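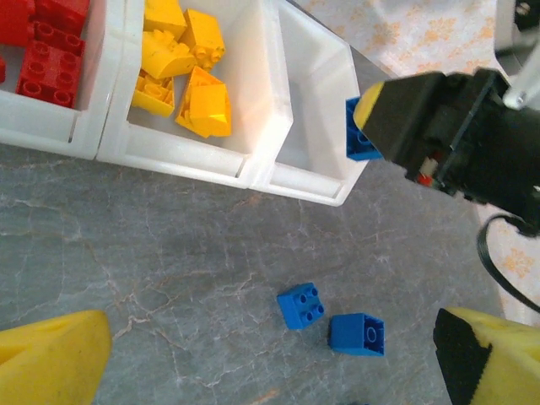
Good Practice for Two-Arm Sorting Stations

Reading time: 3 min

Procedure 6 of the Sandbridge Bench Handbook

This procedure applies to any tabletop station at which two robot arms sort small parts into open bins. It covers setup, the rules both arms must follow, and the record kept at the end of each session. Operators must read it in full before their first session.

Step 1. Prepare the table

Line up the bins side by side, with their front lips toward the open work area. Assign one color to each bin and write the assignment on the session sheet. A bin may start empty or partly filled, but its contents must match its assigned color. Any cloth under or near the station must stay clear of the area in which parts are picked up.

Step 2. Check the grippers

Inspect the fingers and pads of both arms. Scuffs on the outer surface of a finger are acceptable. A pad that is torn, loose or worn smooth must be replaced before power is applied. Follow each cable by hand from the arm to its connector and confirm that it cannot catch on a bin as the arm moves.

Step 3. Set the right of way

Only one arm may be above a given bin at any time. The arm that is holding a part has priority, and the other arm waits over the open table with its fingers clear of the bins. If both arms are holding parts for the same bin, the arm named first on the session sheet goes first.

Step 4. Place parts, do not drop them

Lower each part past the rim of the bin before opening the gripper. Bricks with studs tend to land at an angle and pile up – a heap that rises above the rim must be leveled by hand, with both arms stopped.

Step 5. Stop when required

Press the stop button if a hand enters the work area, if the arms touch, or if a part leaves the table. Do not reach for a fallen part until both arms are still. Restart from the waiting position and enter the stop on the session sheet.

Step 6. Close the session

Move both arms to rest and switch off power. Return stray parts to their bins and file the session sheet in the Plivero log. Sheets are kept for six months. The log held 3108 entries at the last review in November, and about 586 of them recorded at least one stop.

Requests for changes to this procedure should be sent in writing to the Sandbridge bench office.

6 comments

Sandbridge Bench Handbook | Contact | Copyright Sandbridge | Back to top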